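Accept cookies? We use cookies to remember your reading preferences. OK | Settings

Jindodby Open Day (robotics)

The Jindodby Open Day is a yearly public demonstration of household robotics held at the Jindodby works, usually in May. It is run by Tallell, a small firm making hand-held grippers and the software behind them. First held as a staff-only afternoon, later opened to schools and the public. Most recent edition drew 921 visitors, the highest so far.

Background

Tallell was set up by Sum-yee Kwan and King-fai Wu, both formerly of the appliance maker Jukara. Early work was on kitchen sorting. Clothes came later – soft things are harder, they change shape every time they are touched. The open day grew out of requests from local colleges wanting to see the tools in use.

Programme

Doors open mid-morning. Visitors go round in groups, each tour ending in the bedroom demonstration, which is the best known part of the day. A person carries the gripper by hand and works through ordinary tidying: garments on a bed, folding, moving to a shelf or wardrobe. The recordings are later used to train an arm called Wei. Sessions are short. Questions taken at the end, not during, altough this is not strictly kept to.
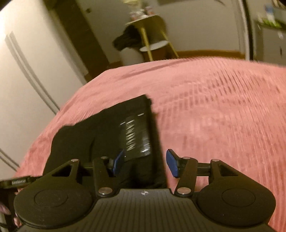
Hand-held gripper over the bed, black folded bundle beneath and beyond the left finger.

The fingers end in blue pads. Tsz-kin Chiu, who led the demonstrations for 2 years, has said dark clothing is the most asked-about item, as folds are hard to pick out on black cloth. Shiny patches and packaging also give trouble – glare moves as the gripper moves. Fast hand movement blurs the picture, so new operators are told to slow down near the bed.

At the most recent edition 384 recordings were made, of which 342 were kept. The rest were dropped for blur or for stopping halfway.

Reception

Generally warm. I-hsuan Ko, writing in the Jindodby newsletter, called the bedroom tour "the bit the children talk about" but complained of the queue and the lack of seating. Tsung-han Cheng, a teacher, asked for a longer session with visitors trying the gripper themselfs. A trial of this was added the following year, over-twelves only.

See also: Wei (robot arm); Tallell; Jukara

Shares: 2 | Comments: 0
Contact | Copyright | Back to top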